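Print this page | E-mail this thread

Thread by Josiane Masson
27/07/2023

1/ I am writing the equipment request for our data collection at Clavedham and I promised some people to share how I do it. It is a long thread, sorry. We collect demonstrations with hand-held grippers, and the money question is always the same: new grippers, or new parts for the old ones?

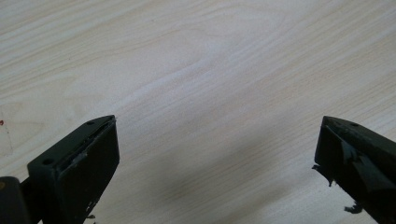
Both fingers open over the table. The right one has the torn covering.

2/ Look at the right finger. The covering is wrinkled, it is partly peeling, and a piece hangs into the gap between the fingers. The left one has scuffs on the face, but the face is mostly intact. So the wear is not equal on the two sides, and this matters for the order.

3/ Until last year we bought finger sets in pairs, left and right together, as the supplier sells them. Liesl Pichler, who keeps our spare parts, has now a drawer full of left fingers in good condition. I will let you guess how many good right fingers she has.

4/ My first rule for the new budget: ask for single fingers. Gratora sent us an offer for pairs only. I wrote back and asked again, politely. They can do singles if we take 40 or more in one order. For us this is fine, we will use them.

5/ Second rule: put the covering on a separate line from the finger. The body of a finger lives for a long time if you do not drop it. The covering is a consumable, like printer paper, and it should come from the consumables money. In our house the equipment money closes in August and the consumables money stays open the whole year. If you mix them, you wait.

6/ I made this mistake in my first request. Everything was in one line, "gripper parts, various". Waltraud Baumgartner from purchasing sent it back with one word: "various?" She was right.

7/ So now I have these lines:
- finger bodies, right
- finger bodies, left (few)
- covering material, on a roll
- screws for the mounting holes
- one complete gripper, as reserve

8/ About the screws. They are cheap and everybody forgets them. Huw Powell lost one morning of collection at Zurercombe for two screws which were the wrong length. Please write the length in the request, and not only the diameter.

9/ The covering material. We have tried two. The first is soft, it holds small objects very well, and it starts to lift at the edges. The second is harder and stays on, but the operators complain that thin things slip. I ask for the first one again, with more metres. The operators are the ones who must hold the gripper all day.

10/ How many metres? I do not have a scientific method. Liesl writes in a notebook each time she changes a covering, with the date and which side. I take her notebook, I count the changes in the last quarter, and I multiply by four. Then I add a little for the summer students.

11/ If you have no notebook, start one today. A spreadsheet is also good, but ours was never filled in. The notebook lies next to the tape and the scissors.

12/ The question I get most: at which point do you change a covering? Our agreement is, when a loose piece reaches into the gap. From this moment it can touch the object before the finger does, and you also have it in the video. With small lifting at the edge only, we finish the session and change after.

13/ By this agreement the right finger in my picture must be changed. The left one stays on.

14/ There was a discussion if the wear should be visible in our data at all. Mechthild Aigner thinks yes, a little, because grippers in real use are also not new. I think she has a point for the scuffs. For the torn pieces I do not agree, and we have not finished this discussion.

15/ Third rule: do not forget the table. I would like one more light wood surface for the second station. Dark fingers are easy to see on a light table, and the two stations would look more similar. Our joiner asks 700 for a top, delivered. It goes in the furniture line, which is a different form, with a different signature. Of course.

16/ I was asked if we looked at other suppliers. Yes. Xie has a finger with an exchangeable face, so you change the face and keep the covering glued on it. On paper I like it very much. The price is 17 per face and the delivery takes long. I have put a small quantity in the request for a trial, on one gripper only.

17/ I would not change all grippers to a new system in the middle of a collection. Then you have half of your episodes with one finger and half with the other, and somebody must explain it later. Probably me.

18/ The complete reserve gripper is the line I must defend each year. The argument that worked: I wrote what one day without a gripper costs us in operator hours, and next to it the price of the gripper. No adjectives. Waltraud signed it in the same week.

19/ One more thing for planning. The supplier says the coverings are good for 100 hours. I do not know how they measured this. If you plan with the number from the supplier, you will be short. Plan with your own number, also if it is not a nice number.

20/ What I leave out of the request this time: second tool case, new labels, the holder for the wall. It would be good to have, but each extra line gives one more place where the request can stop.

21/ Timetable, if it helps somebody. Prices collected before the end of July, draft to Mechthild for reading, then to purchasing in the first days of August. The parts should come before the autumn sessions start in Zurercombe.

22/ Several people wrote to me for the template. I will clean it and share it when the request is through, I do not want to give you a version that comes back with "various?" on it.

23/ If your fingers wear more on the left side, please tell me. I would like to know if it is the hand, the task or the glue. With us almost everybody is right-handed, so I cannot say.

24/ Small correction to 4/: the offer for single fingers is without the screws. I asked. They are extra.

We use cookies to remember your reading settings. Accept | Manage choices

© 2023 Josiane Masson. Text may be shared with the name of the author. Contact | Back to top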